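Stalto two-arm bench kit
Shared workshop build, plans and parts 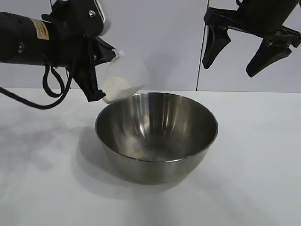

Pouring white powder from a clear plastic cup into a steel mixing bowl, left arm.

Stalto is a pair of small table arms you put together yourself. It was drawn up at the Siltville shared workshop by Roswitha Camenzind and is sold as a kit of parts, with the plans included. Both arms use the same two-finger gripper, so one set of spare fingers fits either side.

The kit suits a home bench or a club room. You will need a flat table, a plain wall or panel behind it, and a few evenings. The first pair took us over 27 hours to build, including one wrist that went on backwards and had to come off again.

What you get
2 arms, black, with brackets and fixings
2 grippers with tapered fingers
Cable set and ties
Vemine control board
Printed plans, 117 pages

What you need to find
Power supply (see page 4 of the plans)
Table clamps
A laptop for setting up

Building notes
Fit the cables last and leave slack at the wrist. A tight cable pulls the gripper off line when the arm turns over, and pouring needs a lot of turn. Run the spare length back along the arm towards the base.

Strebel screws are used throughout. Do not swap them for longer ones at the wrist — they foul the housing.

Thin plastic cups are harder to hold than mugs. Start with the grip force at its lowest setting and go up a step at a time until the cup stays put when tilted. For powders, tip slowly and keep the lip of the cup close to the bowl. We set up our pours with 100 g in the cup and a wide, deep bowl.

The arms are not sealed. Wipe off flour or sugar with a dry brush and keep liquids away from the joints.

Changes
The plans were revised in August 2019. Kits sent out before then have the older wrist bracket, and it still fits. The cable drawing in the July plans shows the left and right plugs the wrong way round. Ask us for the new sheet if yours has not been corrected.

Orders and spares
Kits are packed at Siltville in small batches. Fingers, brackets and cables can be ordered singly.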